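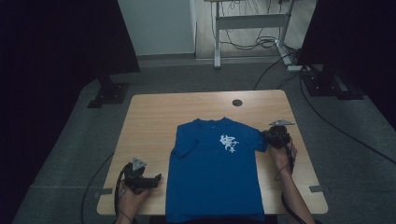 Leonora Umali wrote back that the flip-disc sign from the Ultinberg bus station can't be the one in the Helo patent, and she's right. I had the wrong sheet open. Correction follows.

The Helo drawing shows a cell with 7 segments plus 2 short diagonals. The bus station sign has plain round discs and no diagonals at all.

What the diagonals get you: a K, an R and an X that look like themselves. Without them the K and the X both come out close to an H.

Claim 2 covers the contact drum. Each row of pins closes the circuits for one character. To change the message you pull the drum and move the pins by hand.

The drum holds 80 characters, spaces included. Longer messages needed a second drum and a person standing there to swap it.

Matěj Hudec sent me scans of the Vitale catalog. Page 265 lists a spare drum but not the sign it fits. The pin spacing matches the Helo drawing.

So either Vitale made drums under license or they copied it. The catalog doesn't say and I haven't found any letters between the two.

Leonora also asked about Inora. Their sign used a punched paper belt in place of the drum. Different patent, same cell, diagonals included.

I've moved the bus station sign to the disc section of the list and fixed the caption. The Helo entry now points to the right sheet.

Still looking for the second page of the Inora drawings. If you have it, a phone photo is fine.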